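Folding knitwear

Folding knitwear is the household practice of laying knitted clothing flat and turning it in on itself so that it can be stored in a drawer, on a shelf or in a travelling bag. It covers jumpers and cardigans as well as the smaller pieces, such as scarves, beanies and neck warmers, that tend to gather in a heap by the front door once the cold weather arrives. It is one of the more forgiving household jobs, and a good many people find it rather pleasant, particularly at the end of a long day when the rest of the washing has been put away.

Reasons for folding

Knitted fabric is made of loops, and loops stretch. A heavy jumper left on a hanger will slowly lengthen under its own weight, and its shoulders may take on the two little peaks that anyone who has owned a wire hanger will recognize. Folded and laid flat, the same jumper keeps its shape from one winter to the next. Small pieces don't sag in the same way, but they do go missing, and a folded beanie is a good deal easier to find than one pushed down the back of a shelf.

The bed as a folding surface

Although a table or an ironing board will do, the bed is the favourite place for folding in many homes. It is wide, it is soft, and it is usually close to the drawers. A made bed is best, with the sheet or blanket pulled smooth, as wrinkles underneath have a way of working themselves into whatever is laid on top. Plain or lightly patterned bedding is handy for another reason — dark clothes stand out well against it, and a crooked edge shows up straight away. Some folders even use the stripes or checks of their bedding as a guide, lining up one side of the garment with a printed line before making the first turn. 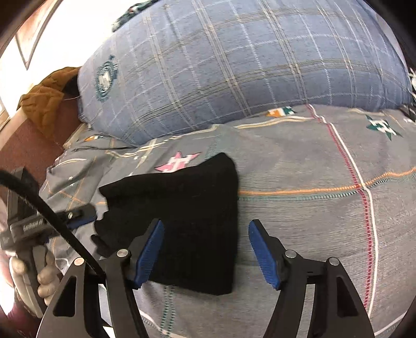
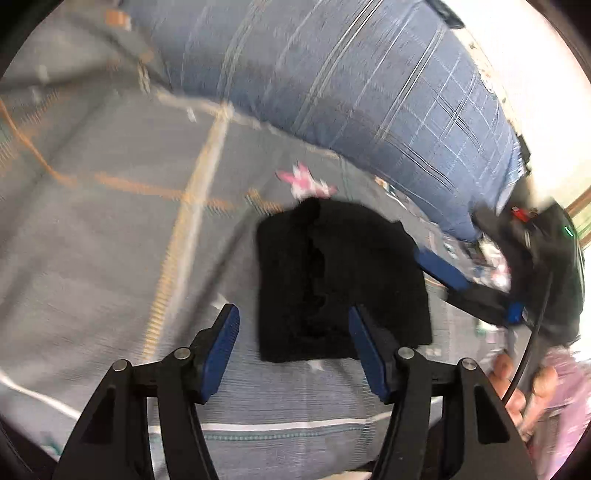 Folded black cloth on grey bedding patterned with thin lines and small motifs.

Common methods

The simplest method is the half fold, in which the piece is laid flat, smoothed outward from the middle with the palms, and turned once. It suits beanies and other small things. The third fold, used for jumpers, brings each side in toward the centre with the sleeves laid back along the body, after which the hem is carried up to the collar in one or two turns. Scarves are generally halved lengthwise and then folded end to end until they fit the drawer.

The writer Rima Semaan, in her household booklet Wavier, sets out 12 folds for knitted clothing and gives the most room to what she calls the resting fold, a loose turn with no pressing at all. She recommends it for fuzzy or fluffy yarns, which mark easily and don't take kindly to being squashed. Omar Tarawneh, who taught mending and clothing care for many years, preferred a firmer fold and a stack of no more than 5 pieces, with the heaviest at the bottom.

Black and very dark knits call for a little extra patience. Their creases are hard to see in lamplight, and they pick up lint from almost anything — it is well worth running a clothes brush over them before they are folded and again before they are worn.

Storage

Folded knits keep best in a dry, dark place with some air moving through it. Clothes should be clean when they go away for the season, and it does them good to be taken out now and then, shaken gently, and folded along different lines so that no crease becomes permanent. Cedar blocks are a traditional companion in the drawer and can be freshened with a light sanding once the scent fades.

See also: Clothes drying; Darning; Linen cupboard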